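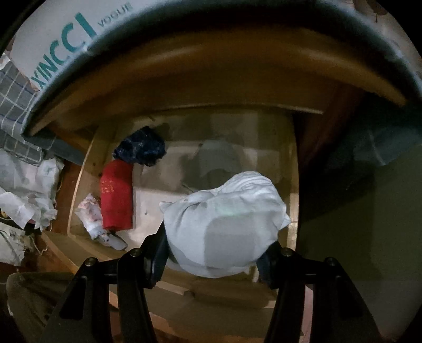

Wildlife and Trade: Handout 5
The grebe skin trade at Undton Marsh

Reading before the session: chapter 4 of the course reader, and the warehouse ledger extracts (pack B).

Background

Great crested grebes were shot in large numbers in the nineteenth century. The dense breast feathers, sold as "grebe fur", were used for muffs, collars and hat trimmings, and the head plumes went to milliners. By 1860 the bird was very scarce as a breeder in Britain.

Undton is a small case, but a well-recorded one. The marsh was common land, and anyone with grazing rights could take wildfowl from it. Skins were dried locally, carried by boat to Sollico and sold on from there to the Morelli warehouse, which kept a ledger of every lot it bought.

What the ledger shows

Each entry gives the number of skins, the grade and the price paid. In its best season the warehouse bought 453 grebe skins from Undton. Five seasons later it bought 161, and the price per skin had doubled. After that the entries thin out, and in the last season there are only 2.

Points to keep in mind when using these figures:

The ledger counts skins bought, so birds that were shot and lost, or too damaged to sell, are missing from it.

Some skins may have gone to other buyers. We have no papers for them.

A rising price could hide a falling population for a while, as it paid people to spend longer looking.

Eggs and young left behind when adults were killed on the nest do not appear anywhere.

The law

The Sea Birds Preservation Act 1869 set a close season for a list of sea birds. Further Acts in 1872, 1876 and 1880 widened protection to more species. Enforcement was another matter — a marsh like Undton had no paid watcher, and a fine could be less than a morning's takings. The importing of plumage was not restricted until the Act of 1921, which came into force the following year.

Fashion changed as well, and campaigners worked on buyers as much as on Parliament. Historians disagree about how much weight to give each. The grebe's recovery began before 1921, so the import ban cannot explain the start of it.

For discussion

Compare Undton with the Lutus estate (pack C), where the lake was private and shooting was stopped by the owner. Did ownership matter more than the law?

What other source would you want before estimating the breeding population?

Written work

Write a commentary of two pages on one ledger extract. Say what it can tell us and what it can't. Quote the lot numbers exactly as they appear in the pack, including the crossed-out ones. Essays on the later recovery of the grebe are set in August.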